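Episode reset rules for tabletop setups: what do you enforce?
Forum: Manipulation and Teleop > Good Practice
22 replies, 2,186 views (showing the most liked)

dimdale_do
We're rewriting our collection rules at Dimdale before the next big push (3,000 episodes, five operators, two arms) and I'd love to hear what other people hold their operators to. Our current sheet fits on one page and I'm kind of proud of it! The short version:

Props go back inside the tray before every episode, never on the bare counter.
Hands out of the workspace before you hit record.
If you fumble a grasp and recover, keep the episode and tag it. If you touch a prop by hand mid-episode, throw it out.
No restarting because it "looked ugly".

The one we keep fighting over is the first. How random does a reset have to be? Do-yoon Yoon, who runs our floor, wants printed placement cards. I think operators can just scatter things and get on with it.

gvahidi
Ooh, my favorite argument. Cards, every time! People are terrible at scattering. We went through our August data at Ovo and the operators had all drifted into the same habits: tall thing at the back, round thing on the left, nothing ever touching anything else. Every one of them would have sworn they were mixing it up.
Golshifteh Vahidi

latch_and_key
Disagree with gvahidi, a bit. Cards cost you time, and they make people fussy. I've watched someone nudge a block back and forth to match a drawing when the drawing was only there to stop everything landing in one spot. We do a loose version: the card names a zone and says "touching" or "apart", and that's all it says. Leaning and tipped-over pieces are fine and should stay how they land. 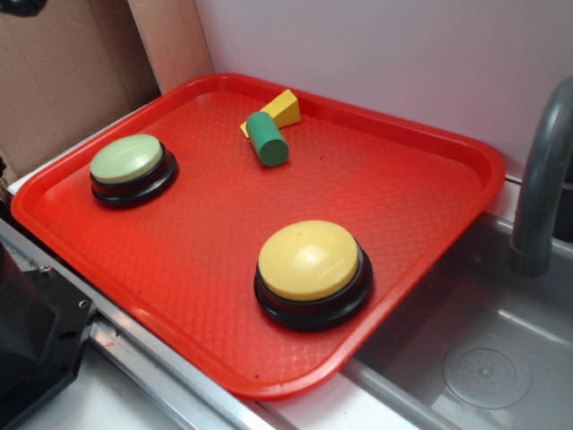

How often should the placement card change?
Every episode. If the same card stays up for a run of episodes, the policy gets a lot of practice at one layout, and your success rate looks better than it is.

dimdale_do
OK, "touching or apart" is great and I'm stealing it. Our sheet says nothing at all about contact between props. I also like leaving leaners alone. My instinct has always been to stand them up neatly, and I bet I've trained everybody here to do the same.

wobblecart
Can I push on a different rule? Throwing out every episode where someone touches a prop by hand seems wasteful to me. If it happens at the end, after the task is done, trim it and keep the rest. We'd have lost a pile of perfectly good data under your sheet.

gvahidi
Trimming is where it all goes wrong, in my experience. Who decides when the task was done? Two reviewers gave us two different answers on the same clips, and we spent longer arguing than it would have taken to record again. Toss it and move on. Episodes are short!

wobblecart
Your episodes are short. Mine have a drawer, a lid and a sponge in them.

gvahidi
Fair point, and I'd probably trim too if I had your tasks. I'd still want the end condition written down before anyone starts recording, though. "Gripper open and clear of the tray", something a tired person can check.

latch_and_key
Seconding the written end condition. Ours is on the same card as the placement zone, so there's one thing to look at. We use the Vistent card template with the extra fields crossed out, very high tech.

dmytriv_lab
Lurker here, we run a small setup in Dmytriv. One I haven't seen mentioned: keep a few layouts that are never used for training. We set 38 aside before the first episode and they live in a separate envelope. Operators don't practice on them either. It was the best decision we made all year and it cost us one envelope.

dimdale_do
Love the envelope. I'm adding it tonight. New draft has zone cards with touching/apart, end condition on the card, leaners stay put, held-out layouts. wobblecart, I'm keeping the hand-touch rule for the short tasks and allowing trims on anything with more than one stage. Does that seem livable?

wobblecart
Livable! Post the sheet when it's done, I want to copy it.

dimdale_do
Will do. Do-yoon is already cutting card stock.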